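Ticket 1477: arm controller loses connection mid-job
Status: open
Machine: Skikum cell, shared workshop, back bench
Reported by: Zoila Alvarado

Both arms home fine. Once the drive removal job starts, the left one drops off the network at step 1025 and the other stops with it. Same step on 3 runs.

Tried so far:
Swapped the network cable. No change.
Reloaded the Stelmakh config from December. No change.
Ran the job at half speed. It got to step 1079, then dropped.

The job file is for a desktop tower on its side with the panel off, starting with the drive held by the blue handles. Gripper light is blue at the start position.
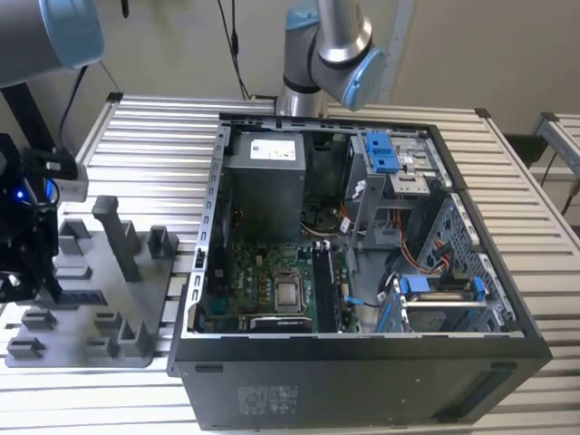
Stelmakh config sets the timeout too short for two arms on one switch. Double it in both files and restart the controller before you home anything. If it still drops, post the log from the last run.

Changed in both files, will rerun tonight. Leaving the ticket open.
Zoila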